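Caring for Football Uniforms and Equipment at Home
Idcombe Youth Football Association, Family Handbook

Uniforms are issued to each household for the full season and are to be returned in usable condition. Families are asked to follow the practices set out on this page.

Jerseys and pants

Turn jerseys inside out before washing. Remove all pads and the belt from the pants, and close any snaps. Wash in cold water on the gentle cycle with a mild detergent. Chlorine bleach and fabric softener should not be used on any part of the uniform. Hang to dry indoors, away from a heater. Numbers applied by heat will crack in a dryer, and the association charges for replacement.

Grass and mud

Allow mud to dry fully and brush it off before the garment goes near water. For grass stains, mix one part white vinegar with 3 parts cool water, apply with a soft toothbrush, and let stand for 14 minutes before washing. Blood should be rinsed from the back of the fabric with cold water only.

Helmets

Wipe the shell and the inner padding with a damp cloth and mild dish soap after every game. Solvents, paint, and stickers not issued by the association can weaken the shell and are not permitted. Store the helmet at room temperature. It should not be left in the trunk of a car.

Team meals

Households hosting a team supper should wash greens under running water, separate the leaves to remove grit, and keep them refrigerated until needed. Cooked food left out for more than two hours should be discarded.

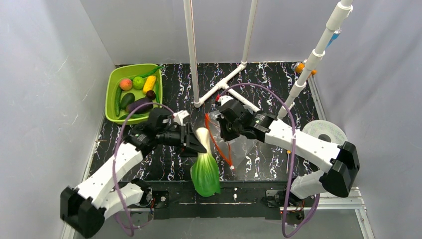 Cleats and mouthguards

Remove insoles and laces from wet cleats and fill each shoe with newspaper. Replace the paper after six hours if it is damp. Mouthguards are to be rinsed in cool water after use and kept in a vented case. Hot water will change their shape.

Storage and return

Equipment bags should be emptied the same evening and left open overnight. All items are collected at the Otitz Street field house in November. Shoulder pads with loose rivets or torn straps should be reported to the equipment desk before the next practice and should not be repaired at home.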